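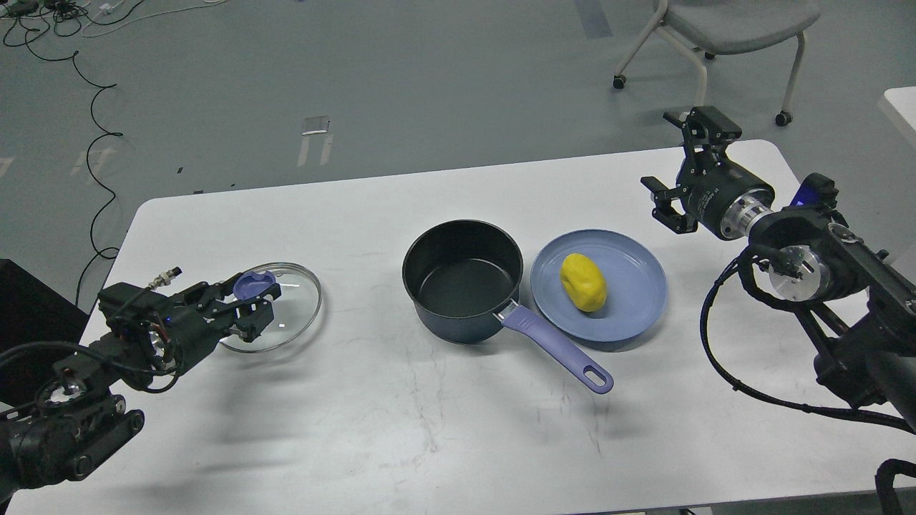

Is it worth paying extra for a nonstick saucepan with a lifetime coating guarantee?
Most of the time a cheap one replaced when it wears out costs you less.

tinlid_40
That answer gets pasted into every thread here and I don't buy it. I've had a Homatetti saucepan since September and I use it for oatmeal and rice. Paid 40 dollars. Show me the math where the cheap one wins.

Refugio Cortés
Read the guarantee card. Mine from Cutau said "lifetime" on the front, and on the back it said normal wear was excluded. What else does a coating die of? I sent two emails and got a form letter.

saltandstarch
Refugio, did you put it in the dishwasher? They always ask that.

Refugio Cortés
Never. Hand washed, wooden spoon, low heat. They asked for a receipt and a photo of the base, then went quiet.

Kyung-hwa Ki
I'll disagree with both camps. My mother's Alvarado pan got replaced, no argument, and they paid the shipping. So some of these guarantees are real. I still wouldn't pay 200 for the Triltotora set though. Six pieces and you'd use the same two every night.

tinlid_40
One replaced pan is one replaced pan. Which coating was it?

Kyung-hwa Ki
No idea, and I doubt the box would tell me anything useful. They all have a name that sounds like a moon mission.

burntmilk
Why nonstick for a saucepan at all? A skillet, fine, eggs. But soup doesn't stick. Stainless, soak it overnight, done.

saltandstarch
Make a white sauce in stainless and come back to us.

burntmilk
I do – you stir it. People used to stir things.

Refugio Cortés
Milk and polenta catch for me no matter how much I stir. I'd still take nonstick for those, just not with "lifetime" added to the price. My last one was a no-name from the grocery store and it held up as long as the Cutau did.

tinlid_40
Fine, but "held up" how long? Everybody leaves that part out.

Last updated: March 2026
Contact us | Copyright Saucepan Talk | Back to top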